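Warum Farben leuchten: Farbstoffe und Pigmente

Farbe entsteht, wenn Licht auf einen Stoff trifft. Weißes Licht ist eine Mischung aus vielen Farben. Ein Stoff verschluckt einen Teil davon und wirft den Rest zurück. Nur der zurückgeworfene Teil gelangt ins Auge. Fachleute nennen das Verschlucken Absorption.

Man unterscheidet zwei Gruppen. Farbstoffe lösen sich in einer Flüssigkeit auf, zum Beispiel Lebensmittelfarbe in Wasser. Pigmente lösen sich nicht. Sie bestehen aus winzigen festen Körnern, die in der Flüssigkeit verteilt sind - so wie bei Wandfarbe. Lässt man ein Glas mit Pigment und Wasser lange stehen, sinken die Körner meist zu Boden.

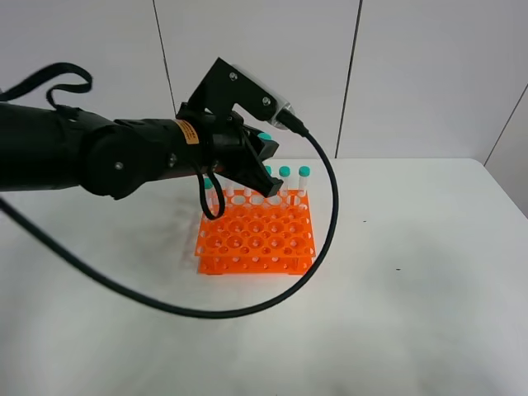 Kunststoff ist ohne Zusätze oft durchsichtig oder milchig. Damit er farbig wird, mischt man Farbmittel in die geschmolzene Masse, bevor sie in ihre Form kommt. Der Ständer für Reagenzgläser ist orange: Er wirft vor allem rotes und gelbes Licht zurück und verschluckt den größten Teil des blauen. Die weiße Tischplatte wirft fast alle Farben zurück. Ein schwarzer Gegenstand verschluckt fast alles Licht und wird deshalb in der Sonne schneller warm.

Versuch für zu Hause: Du brauchst einen schwarzen Filzstift, einen Kaffeefilter und ein Glas mit etwas Wasser. Der Stift muss wasserlöslich sein. Male einen dicken Punkt auf den Filter und hänge den Rand unterhalb des Punktes ins Wasser. Der Punkt selbst bleibt über dem Wasser. Nach 20 Minuten sind bei vielen Stiften mehrere Farben zu erkennen. Dieses Verfahren heißt Chromatografie.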